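A **computer case**, also called a chassis or tower, is the enclosure that holds most of the parts of a desktop computer. Its size and layout are set mainly by the motherboard it is built to accept. Cases are most often made of steel, aluminum and plastic.

## Layout

In the common tower layout the motherboard is fastened to one side wall and faces a removable panel on the other. Expansion cards stand at right angles to the board, and their metal brackets line up with slots in the rear of the case. The power supply may be mounted at the top or the bottom. Older towers usually had it at the top, where its fan also drew warm air away from the processor.

Drive bays are placed toward the front. Many newer cases have fewer of them, as solid-state drives can be mounted directly on the motherboard.

## Opening and service

A tower is normally laid on its side for internal work so that the motherboard lies flat. Side panels are held by screws, thumbscrews or a spring latch. The power cord should be disconnected before the panel comes off. Memory modules fit into long sockets with a clip at one or both ends, and a notch in the module's edge keeps it from being seated backward. 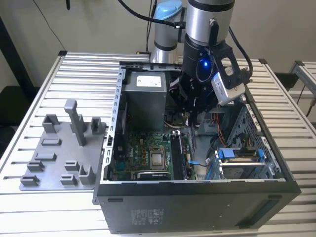
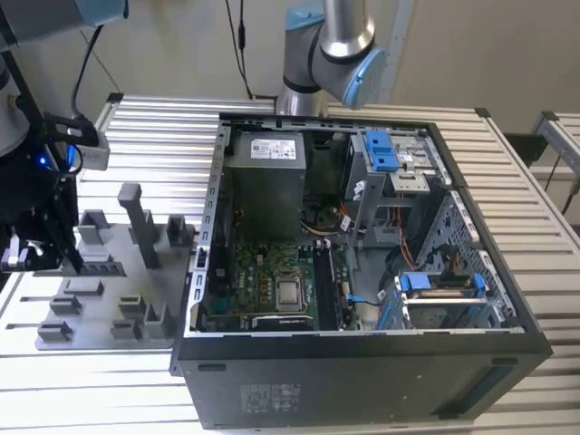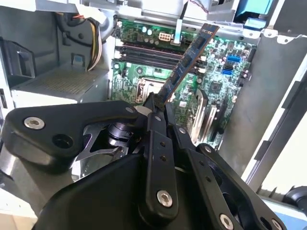 *Desktop case with the side panel removed.*

LINNESS, December

## Reuse and recycling

Because a case has few parts that wear out, it often outlasts the components inside it. A case built to a standard layout can be fitted with a new motherboard and power supply. Those made for a single product line may use special mounting points or front-panel connectors, and these are harder to reuse.

The repair workshop at Linness, opened by Olga Figueiredo and Laurier Ross, keeps a stock of used cases for this purpose. Its parts register lists 506 cases, of which 68 have nonstandard power supply mounts. Gaétan Girard later added a drawing of the rear panel for each type, and the drawings are kept with the register.

Cases that cannot be reused are stripped before scrapping. Circuit boards and power supplies are sorted separately from the shell, and the steel is sold by weight. Plastic front panels are harder to place, especially where paint or foam is bonded to them.

## Noise and cooling

Air usually enters at the front and leaves at the rear. Dust filters reduce buildup on heat sinks but restrict airflow when clogged. Larger fans can move the same volume of air at a lower speed, with less noise. Rubber mounts are used to limit vibration from hard drives.

## See also

- Motherboard
- Power supply unit
- Electronic waste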